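How Do You Look After a Robot Hand?
By Wilma Crichton

Your hands are amazing. They can pick up a grape without squashing it, and they can hang on to a heavy book too! Robot hands have to learn jobs like that, and they need plenty of care from people along the way.

A robot hand is often called a gripper. At the Fendgate workshop in Renetville, people hold grippers in their own hands and do small jobs with them at a table. The grippers keep a record of each move, and later a robot arm can use those records to learn the same job. So the grippers had better be in good shape!

Start with the fingers

The first check is the finger pads. Lots of grippers have pads with a bumpy or ridged surface, a bit like the bottom of your sneakers. Those ridges help the fingers hold on to smooth things. 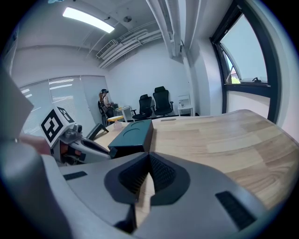
Dust is the big enemy. It fills up the tiny grooves, and then things start to slip. A soft brush and a slightly damp cloth do the trick. After that, the fingers are opened and closed 10 times, slowly, while someone listens for clicks or scraping. A scraping sound can mean a loose screw - and a loose screw can spoil a whole morning of work.

Check the cubes

Have you ever seen a square black-and-white pattern that looks like a chunky puzzle? It's called a marker. A camera can spot one and figure out where the gripper is and which way it is tipped. Pretty clever for a square!

The cube with the markers has to sit tight on top of the gripper. If it wobbles even a tiny bit, the computer gets the wrong idea about where the hand is. Fingerprints get wiped off, and a scratched marker is swapped for a new one.

Try it out on the table

Next comes the fun part, a practice run with two grippers, one for each hand. You reach, you pinch, you let go. It's harder than it looks! Most beginners squeeze much too hard.

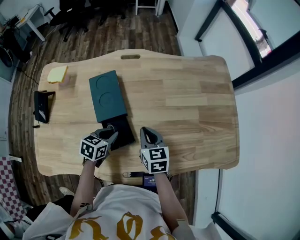
Write it down

Every gripper at Fendgate has its own page in a notebook. Gripper 61 is the oldest one, and its page says it has had up to 740 practice runs. It got new finger pads in August and still works beautifully.

Try it at home: pick up a dry bean with kitchen tongs. Then wrap a rubber band around each tip and try again. Which way was easier?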